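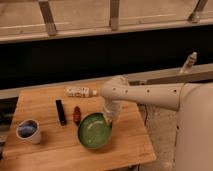 Sakance Pottery Studio: Frequently Asked Questions

Classes and booking

Do I need any experience to take the beginner class?
No. The six-week beginner class assumes you have never touched clay. The first two weeks are hand building, and you move to the wheel in week three.

How many people are in a class?
Wheel classes are capped at eight. Hand building classes can be larger, up to 18, as they use the long tables in the front room.

What does the class fee cover?
Instruction, one bag of clay, the studio glazes, and both firings for anything made from that bag. Extra bags are $38 each, firing included. Clay bought somewhere else can't go in our kilns.

Can I make up a missed class?
You can make up one missed session per six-week term. Email the front desk before the term ends and we will find you a seat in another section. Make-ups don't carry over to the next term.

Who teaches?
Deolinda Neves teaches the beginner and intermediate wheel classes. Guangming Gu teaches hand building and the glaze workshop, and he also loads the kilns, so questions about firing usually end up with him.

What is your refund policy?
Full refund up to two weeks before the first class. After that we give studio credit, less a $18 processing fee. No refunds or credit once the term has started.

Clay, glaze and firing

How long until I can pick up my work?
Plan on three to four weeks from the day you put it on the drying shelf. Pieces have to dry fully, go through the bisque firing, be glazed, and then wait for a glaze firing. Thick pieces take longer to dry and may miss a load.
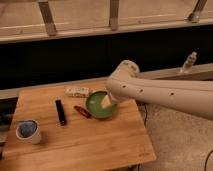
Green bowl on the tabletop.

Why did my glaze come out a different color from the sample tile?
Thickness is the usual cause. Two dips and three dips of the same blue can look like two separate glazes. The clay under it matters too. The sample tiles are all on the white stoneware, so expect darker results on the brown clay. Position in the kiln makes a smaller difference.

Can I use one glaze on the inside and leave the outside plain?
Yes. Pour the glaze in, roll it around, pour it out, and wipe any drips off the outside with a damp sponge before you shelve the piece. If you want the outside white, use the clear or the Edano White. Bare clay will stay dull and can pick up stains over time.

Is the finished work safe to eat from?
The glazes in the main room are all rated food safe by their makers when fired to the temperature we use. The glazes on the red shelf are for decorative work only. Please don't mix the two on the inside of a cup or bowl.

Can my pieces go in the dishwasher and microwave?
Most can. Stop using any piece that has a crack, or that gets very hot in the microwave while the food stays cool. Don't take a piece straight from the freezer to a hot oven.

What happens to work that cracks or sticks to the shelf?
Some loss is normal and we don't refund for it. If your glaze runs and damages a kiln shelf, we may charge for the shelf. Leave a quarter inch of bare clay at the foot and this rarely comes up.
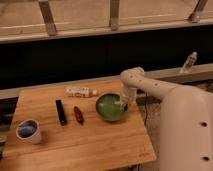
How long do you keep finished pieces?
Six weeks from the day they come out of the kiln. After that they go to the spring sale in April or to the reclaim bin. If you are traveling, leave a note on the pickup sheet and we will hold them longer.

Membership and visits

What do members get?
A shelf, a key code, and use of the wheels from 7 a.m. to 10 p.m. outside class times. You need to have finished one full term here, or show Deolinda that you can center and clean up without help.

Where do I park?
In the Kinnunen lot behind the building. Spaces marked Bruvis belong to the shop next door and they do tow. The studio entrance is the side door at 941, up the ramp.

Can children come?
Ages ten and up can take the family class with an adult. We can't have younger children in the wheel room.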